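I have a new favourite thing, and it's the inside of an electric motor. I know! I was supposed to be clearing out the back bedroom in January 2018 and had given myself one day for it, and by lunchtime I was cross-legged on the carpet with a screwdriver and an old Drindier desk fan in bits on a towel.

The fan had been humming without turning since the summer, so it was going to the tip anyway. I only wanted to see what was in there. Four screws, a plastic cover that really didn't want to come off (a butter knife did it in the end, sorry to the butter knife), and out came this gorgeous fat ring of copper. It's called a stator, and it's the part that stays still while the rest goes round. All those coils are one long wire wrapped over and over round a core, so neatly you'd think somebody had combed it. I went off and read about it until midnight. One page gave 2,000 turns of wire for a motor not much bigger than my fist, which I had to read twice.

What I love is how few parts there are. You send current through the coils, they become magnets, and the magnets chase each other round in a circle. Everything else is there to hold it together or let it spin freely. I'd always imagined something far more complicated behind the grille!

Since then I've been picking up dead things wherever I can. A Skunow hairdryer from my aunt (tiny motor, a bit disappointing, very dusty), a drill from the Getetti shop for 2 pounds, and a washing machine pump that smelled like a pond and had to live on the balcony for a week. The drill was the best of them. I still haven't got it back together and there's a spring left over that I'm pretending belongs to the hairdryer.

A few things I've picked up so far, for anyone tempted. Unplug it and leave it alone for a good while before you open it. Put the screws in an egg box, in order, going round. Don't pull at the coils, the coating on the wire scratches very easily. And do it on a surface you don't mind marking, as old grease gets into everything and I have now lost one good tea towel and half a carpet tile.

Next up is the extractor fan from the old kitchen, if I can get the cover off. I can't wait to see how its coils are wound! 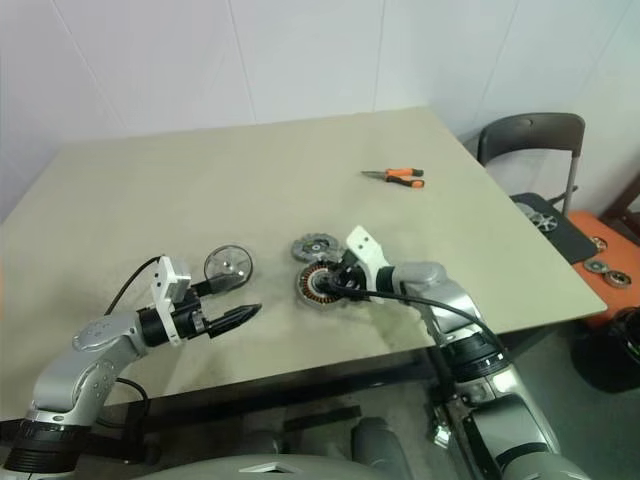

Horațiu Manole wrote: Lovely post, you've got the bug now! Take a photo before you lift anything off, and draw an arrow on the casing with a marker so you know which way round it goes back. I skipped that on a ceiling fan last February and had to open it up again three times. And do keep your dead stators, the copper's worth having even when the motor's finished.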